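Coloured Cubes on the White Table
Gallery, June 2025

Welcome to the cubes page, which I have been promising to put up for ages and which grew, as these things do, while I was choosing what to leave out. The Tridutthorpe page has always been about small plain objects on plain surfaces, and I can't think of anything smaller or plainer than a coloured block — or anything I would sooner look at over a pot of tea. There were 173 pictures in the folder when I sat down, and I have been very strict with myself.

Red, green and blue together on the white, with plenty of table left over between the blue one and the red.

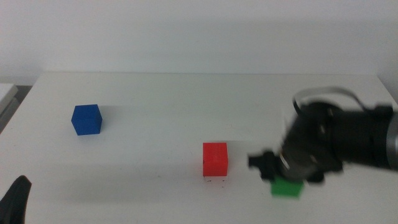 Berkay Kırmızıgül wrote to ask whether I would ever add a yellow, as he grew up with a box of four colours and three always looks to him like a set with one gone missing.

I have thought about yellow a good deal, Berkay, and I may yet give in by July! For the moment I like how well these three get along. Blue is my own favourite, and I gave it a picture to itself so that the faint lines running across the front could be seen, very fine and level. 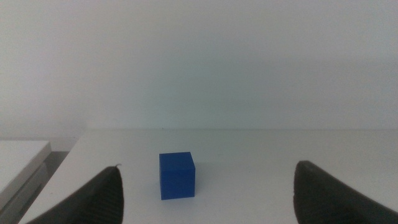 I have a soft spot for that sort of surface, the kind that asks you to run a thumbnail over it, and I would take it over a high polish any day of the week. It also makes the colour seem deeper, at least to my eye, though Abdelghani Samir tells me I say that about everything matt.

Last comes a little building. Two blocks hardly make a tower, I know, but I find a stack of two very restful to look at, and a third would only have made me nervous.
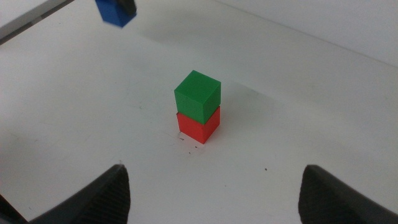

Green on red, the green a touch to the left.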